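From the Fleury Street Kitchen: Paint, Patience and a Very Long Saturday

Dear neighbors, I promised in the last newsletter that I would report back on the color question, and since so many of you stopped me outside the bakery to ask, I had better get on with it. The short version is that we have chosen. The long version takes a bit longer, so do pour yourself a cup of something.

When the Fleury Street community kitchen opened, the walls were cream and the cupboards were cream and, if we are being fair, the soup was often cream as well. It served us nicely for 16 years. But Perrine Tanguy has been saying since last winter that people cook more cheerfully in a room with some color in it, and she is a hard woman to say no to, especially when she has just handed you a plate of apple cake.

So out came the paint cards. We started with 71 of them spread across the long table, and I can tell you that after an hour of looking at greens you begin to doubt you have ever seen one before. Gaspard Marty wanted a proper dark red for the far wall, the way his grandmother's kitchen had been, and he told us about that kitchen at some length (the copper pans, the goose, the uncle who fell asleep in the pantry). Marcelle Besson was all for something soft and pale, closer to the sea than the garden.
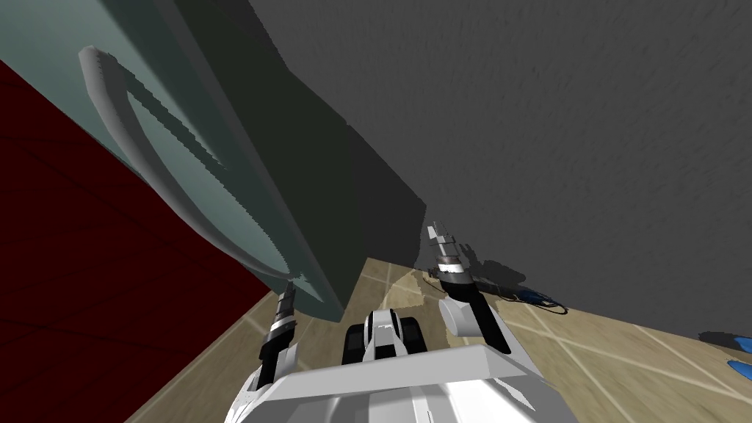

Pale teal with a light grey handle, and dark red off to the side.

We put it to a vote over lunch, and 67 of you filled out a slip, which I believe is the most paper we have ever had in the bread basket. Pale teal won comfortably. The red did well enough that Gaspard will get his wall after all, and he has been humming ever since.

A word on how paint behaves, as I learned more about this than I ever expected to. A color that looks fresh and minty on a card by the window can turn quite gray and serious by four in the afternoon. Faustine Royer, who painted houses in Mikthorpe for years before she retired, made us brush out big samples on old boards and carry them from one end of the room to the other, morning and evening – and she was right to do it. Two of our favorites went straight out of the running. If you are choosing a color at home, please do the same, and live with the boards for a few days before you buy a single can.

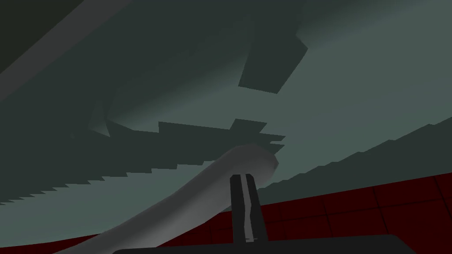
Gray-green, from darker slate to a cooler, lighter tone.

Now for the practical part. We will be painting on Saturday, starting at nine, and we need five more pairs of hands for the second coat. Wear clothes you don't love. Pascal Marchal is bringing the ladders and has asked that his good brushes be washed in warm soapy water and laid flat, please, not left standing in a jar like last time. Lunch is on the kitchen – lentils, bread, and whatever Perrine decides to bake.

Leave your name on the sheet by the door, or call Marcelle in the evening.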